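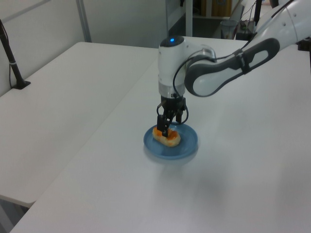
Soft food, hard numbers

Kauko Ruotsalainen sent me the Gelterach write-up in April and asked what I thought. I've read it twice now and I'm still not sold.

The claim is that a plain two-finger parallel gripper can learn to handle baked goods from 45 demonstrations per item, with no force sensor at all. They report 139 clean lifts out of 229 tries. That's a bit better than a coin toss, and the abstract calls it "reliable". I wouldn't hire a waiter on those odds.

My bigger gripe is what counts as clean. An orange-glazed bun on a blue plate looks like an easy target — bright colour, nothing else near it — but the fingertips go right into the topping. Does a lift still count if the glaze gets dented? The scoring section runs to 2 sentences and doesn't say. Anneliese Görtz tells me the Skedex people mark any visible damage as a failure, so you can't put the two sets of results side by side anyway.

I do like that they left the failed runs in the data. Plenty of groups wouldn't. But I'd want the same test with a different plate and a different bun before I believed the method had learned anything about softness. Kauko says a second round is planned. I'll read it.

Filed under: Robots, Papers I Argue With

Contact | © Closine Notebook | Back to top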